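Nel, part five: getting the simulator to agree with the bench

June 4, 2026

The gripper controller is finally talking to the arm over one cable, so most of the last two weeks went on the simulator. These notes are mainly for me, but a few people who share bench space at Jimance have asked how the software side is set up, and it is easier to write it down once.

Nel is the name of the whole build: a small six-joint arm, a two-finger gripper, a laptop and a power supply that came out of a retired printer. Tistirine is the control program I wrote for it. Semetti is the model of the room and everything in it. Tistirine does not know whether it is sending joint targets to motors or to Semetti, and keeping it that way has been the most useful decision in the project.

Joint zero offsets

The real arm has no absolute encoder on the wrist. On power-up it has to be driven to a hard stop, and the stop is a printed part that flexes. I measured the wrist zero against a machinist's square, powered down, homed again and measured again, 29 times. The spread was wider than I wanted, with a slow drift in one direction as the motor warmed up. Homing at half current cut most of the drift. The rest I put into the model as a random offset applied at the start of each run, drawn from the measured values. Before that, every simulated grasp began from a perfect zero and the results were too kind.

Friction

The shoulder sticks. From rest it needs a noticeable push before it moves, then it overshoots slightly. The default friction in Semetti was a single viscous term, fine at speed and wrong near zero. I added a static term and fitted it by ramping the motor current slowly until the encoder changed. Two evenings of that gave me a number for each direction. They differ, probably from the cable bundle pulling on one side. I have left the cable alone for now and kept both numbers.

Gripper

Two fingers, one servo, a parallel linkage. The fingers are thin enough to get inside a bowl and close on something at the bottom without the knuckles hitting the rim. The first set was thicker and could not do it at any angle I tried. The thin set bends under load, and the bend is not modelled. I treat the fingers as rigid and reduce the commanded closing force by a fixed factor. It is a fudge and it is labelled as one in the config file.

Collision shapes

Bowls are awkward. The physics engine wants convex pieces, and the convex version of a bowl is a solid lump with a flat lid. The gripper came down and stopped at the rim as if it had hit a plate. It took me longer than it should have to work out why, as the visual mesh looked perfectly normal. The fix is to break the bowl into wedges, each convex, arranged around the centre. Too few wedges and the inside has corners that objects jam in. Too many and the solver slows down. I settled on 71 pieces for the bowl, including the base. The antlers on the skull got the same treatment with a coarser setting, and the pumpkin stayed as a single hull.

The other objects on the table are clutter, chosen for shape. Flat boxes told me very little about whether the planner could route an elbow around something tall or spiky.
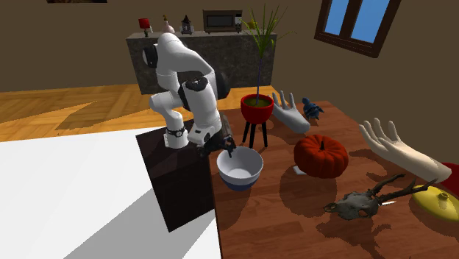

Veikko Salminen
Builder and maintainer, Nel

With the arm arched over and the fingers down in the bowl, the forearm angle matters more than I had allowed for. The planner used to pick whichever joint solution was closest to the current pose. I now add a small cost for tilting the gripper away from vertical once the fingertips are below the rim height. That one term removed most of the rim strikes.

The batch I ran after the change was 3,211 simulated reaches with the bowl position shifted a little each time. The failures that remain are mostly at the near edge, where the bowl sits close to the pedestal and the arm has to fold tightly to get above it. The elbow runs out of travel before the wrist does. Moving the bowl outward fixes it, but I would like the planner to report the problem instead of grinding against the limit until it times out.

Known problems, in the order I intend to look at them:

Near-edge reaches, as above.
Finger bend is not modelled.
Contact between the fingertips and the bowl is too slippery. I need to measure the rubber properly.
The log files use local time in one place and UTC in another.

The next job on the real arm is replacing the printed wrist stop with a metal one. I have a piece of aluminium bar set aside and time on the mill at Jimance in August. The homing measurements will have to be redone after that, and the offsets in Semetti along with them. Until then the config is frozen — if you have a copy of it, keep the version with the half-current homing.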